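The Hurkitz suture practice pad costs $38, and the box promises 50 closures before you need another. I was doubtful about both numbers. The last pad our skills group bought, a Wavine, tore at the second stitch.
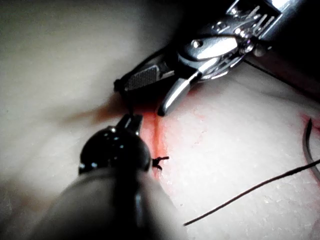

To be fair, the surface is better than I expected. It's pale and soft, and it doesn't drag on the thread. Whether it feels like skin is another matter. Katherine Pacheco thinks it does. I'd say firm custard.
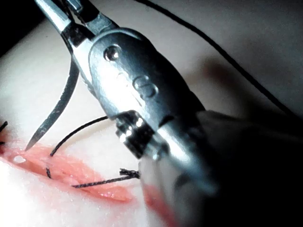
The colouring is where I started grumbling. Red edges look dramatic in a catalogue, but they don't teach you bite depth.
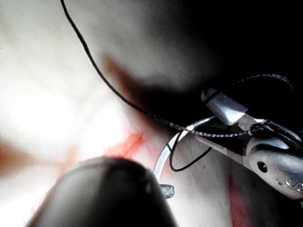

Glare is my biggest complaint, and the leaflet is silent on it. Under a strong light the pale material washes out to near white, and the faint pink veining you've paid for is hard to judge. Turn the lamp down before you blame your eyes.

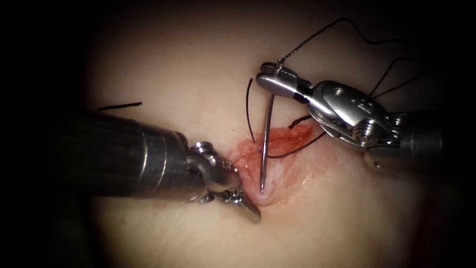
Sérgio Moreira favours the cheaper Liris pad for beginners, and I can't argue. By Monday I'd done 38 closures on mine and the lips of the cut were fraying. Fifty is optimistic. Three stars out of 5, and I'd wait for a sale.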